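Ladside House - minutes of the residents' get-together, 21/08/2018

Taken by me, Oi-ling, again, seeing as I was the one with a pen. Hok-lam Yu ran things. Apologies from the top floor, who were still at work.

Last time's minutes
Read out and agreed, once I'd fixed the spelling of Gimeck (it has a c in it, sorry!).

Laundry money
We have 374 dollars in the kitty. Hok-lam wants to put some of it toward a second drying rack from Kuo, the hardware place by the bus stop, and everyone was fine with that as long as it folds flat. The old one doesn't, and I have the bruised shin to prove it. Agreed. Hok-lam to buy it and bring me the receipt.

Guest room bedding
This took up most of the evening, I'm afraid. We have 18 sets of sheets in the hall closet and they never go back the way they came out. I said I'd like every set folded inside its own pillowcase - my mother did it that way and you can grab one in the dark. Hok-lam thinks that makes everything wrinkle and would sooner have flat piles, big sheets at the bottom. We went back and forth on it for quite a while and then voted, and the pillowcases won by 2 votes. Hok-lam took it very well.

We also talked about blankets. The heavy ones go up on the high shelf until January, and the light ones stay where people can reach them. I'm all for keeping the pink and lavender things together, because they wash together and it saves a load.

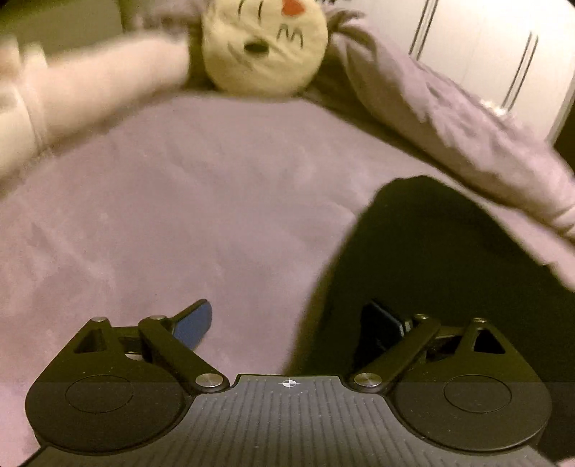
Anyway, whoever uses the guest room strips the bed before they leave and puts the bedding in the washer, even if it was only one night. I'll write that on a card and tape it inside the door. Somebody asked if the Fonen detergent is too strong for the pale colors. We'll try half a scoop and see.

Any other business
The closet light is still flickering. Hok-lam will look at the bulb first and then we'll call someone if it needs it.

Next meeting at my place, same time. Bring a chair, I only have 2 good ones.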